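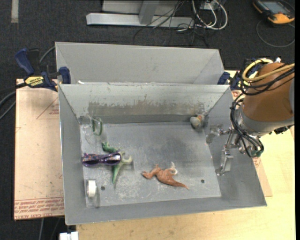

Why not put it all in one bin and let people dig, Lucinda Begay asked after my last update, her own kids would be thrilled with a bin like that. Fair question, and I've been chewing on it ever since, so I'm going to start there and get to the money afterward (it's fine, the money is fine).

The mixed bin is where everything begins at Ketwood. A bag comes in the side door, somebody tips it out, and you get what you get: toy dinosaurs, a pair of dark purple glasses, a roll of white tape, a drinking glass with a green tint to the rim. I love that stage! It's the part of the job I'd do for free. But shoppers don't love it as much as we do. When we let people dig in the spring, the families with time on their hands had a great afternoon and everybody else walked past. The woman who came in for a drinking glass wanted a shelf of drinking glasses. So the mixed bins stay in the back room, and what goes out front is sorted.

Which brings me to what your grant has been paying for.

The sorting room

When I applied to the Hinds fund I said we'd have the back room working by April. We made it, with a few things held together by hope. The gray metal bins are in place, side by side, and they're doing what I wanted them to do. The open tops mean you can see what you've got without bending over, and the sloping walls bring small stuff toward the middle where you can reach it. They came secondhand from the Mungate clearance and they look it. The coating is scraped away along the back wall in a big brownish patch and the floors are scuffed all over. I got a price for having them recoated and decided I'd sooner spend that on shelves. If you feel strongly about how they look, tell me and we can talk, but my vote is to leave them be.

The round holes in the bin floor are more of a nuisance than the scrapes. Anything the size of a button goes through and then you're on your knees with a flashlight. Selvaraj Pathirana cut some mesh to lay over them and it works very well until someone lifts it out to wipe down and forgets to put it back (me, twice). We're going to try gluing it.

How things get sorted now

We changed the order of work in the second month, and I think it's the best decision we've made. Before, each person picked up whatever was nearest and walked it to the right shelf, so you had people crossing the room all day with one item in each hand. Now the breakables come out first, before anyone touches anything else. A drinking glass lying on its side is about the easiest thing in the world to miss against gray metal, so the rule is that you look along the walls and into the corners before you put your hand in. Then come eyeglasses and anything else with lenses, which go straight into a lined tray. Toys after that. Tape, string, pens and other odds and ends last.

Mhairi Moncrieff thought it was fussy and said so. She's come around to it, mostly on account of the eyeglasses. They were forever getting scratched under heavier things, and a scratched pair is no use to anybody. The lined tray cost us next to nothing, as it's an old cutlery drawer with felt in the bottom.

Toys have been a surprise. I had them down as a small corner shelf and they've taken over half a wall. Dinosaurs go quickest of all, and people will buy one on its own, so we've quit trying to make up sets. Green ones, orange ones, it makes no difference, kids like them with a bit of history. They get a wash in warm soapy water and a day on the rack, and then they're out the door.

Tape is my own small crusade. We used to throw out part rolls. We now put them in a basket by the register and people take them for whatever they feel like dropping in the jar. I'd never have guessed how many folks need a little bit of tape and don't want to buy a whole new roll.

The money

Of the grant, we've spent $3,921. The largest piece went to the shelving, then the sink and its plumbing, then the lights over the bins, which were badly needed, as the old ones made everything the same shade of gray. The lined trays, the mesh, the felt and the labels came to $42 all together, and I'm including that figure mainly because I'm proud of it. Receipts are in the folder Josphat Khaemba shared with you. One of the plumbing receipts is a bad scan, so he's asked for a new copy and will drop it in when it arrives.

I haven't touched the part set aside for training yet. I'd like to keep it for fall, when we have more people on the schedule, if that's okay under your rules. Could you let me know either way? I couldn't tell from the paperwork whether it has to be spent in the same half of the year.

What didn't go well

The labels. We bought the Zirnano ones and they peel off anything cold or curved, so all the glassware was shedding price tags onto the shelf. I've gone back to string tags for glassware and use up the sticky ones on books and boxes.

The sink was late. We lost nine working days waiting for a fitting, and during that time the washable toys piled up in crates in the hallway, where everyone tripped on them. It's cleared now. I'd plan that differently another time and get the plumbing done before a single shelf went up.

And we still haven't solved the question of what to do with one-offs, by which I mean the nice things that don't belong to any shelf. Noemi Blackwood wants a table by the window called Odds, with everything on it at the same price. I'm tempted. It would also give Lucinda something like the dig she was asking for, only with nothing sharp or breakable in it, and the kids could go through it while the grown-ups look at plates.

Coming up

More shelving for toys on the long wall, if there's enough left after the door repair. A second lined tray, so two people can work on opposite sides of the bins without reaching over each other. A proper written sheet for new sorters, with the breakables-first rule in large letters at the top. My goal is still the one in the application, 100 bags a month sorted and on the shelves, and I'll send you the tally with the next report once we've had a full month with the sink running.

Come by if you're ever out this way, mornings are best. We open the side door at 9 and there's usually coffee.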